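How to Collect Recovery Demonstrations for a Disassembly Policy

In this tutorial I explain the method we use in the Hevcombe project to teach a robot arm what to do when a grasp goes wrong. I assume you already can record normal demonstrations and train a policy from them. If you can't, please first read the Flollbridge setup page and then come back.

Why normal demonstrations are not enough

When a skilled operator records a task, almost every demonstration is clean. The gripper goes down, closes on the part and pulls. The policy learns only from these good positions. During a real run it arrives a few millimeters to the side, it has never seen this view before, and the small error grows. We had this problem with memory modules for a long time and more clean data helped us very little.

Step 1. Record a base set

Record 50 clean demonstrations for one part. Keep the computer in the same orientation, but shift it a little between recordings. Train the base policy and save it.

Step 2. Run the policy and wait for the mistake

Let the base policy run with the operator ready at the controller. The operator should not take over too early. If you stop the arm while it is still doing well, you get only one more clean demonstration. We wait until the fingers are clearly in a wrong place or have closed on nothing.

Step 3. Take over and correct

The operator first goes up, away from the part, then moves sideways, then comes down again. Please do it in this order every time. A correction which slides sideways at low height can touch neighboring parts, and the policy will copy this.

Check the clearance before you start. With the tower on its side and the panel off, the arm comes in from the top, and the open fingers need free space near the memory slots.

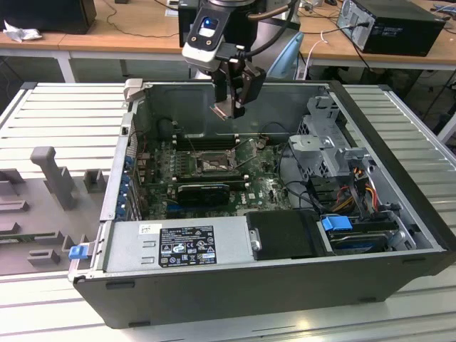 Mark the moment of takeover with the button in Nuttall, our labeling tool. Everything before this mark is removed from training, everything after it is kept. If the operator needed more than three attempts, we throw the episode away.

Step 4. Mix and train again

Put the recovery episodes together with the base set. In our training each batch has 2 parts of clean data for 1 part of recovery data. With more recovery data than this, our policy began to go up and down without need, even when the first approach was correct.

Repeat steps 2 to 4. We stopped after five rounds, the last one brought nearly no change.

Common problems

The arm hesitates above the slot: look for long pauses after the takeover mark and cut them out.

The arm never tries again: probably your marks are too late, so the upward motion is missing from the data.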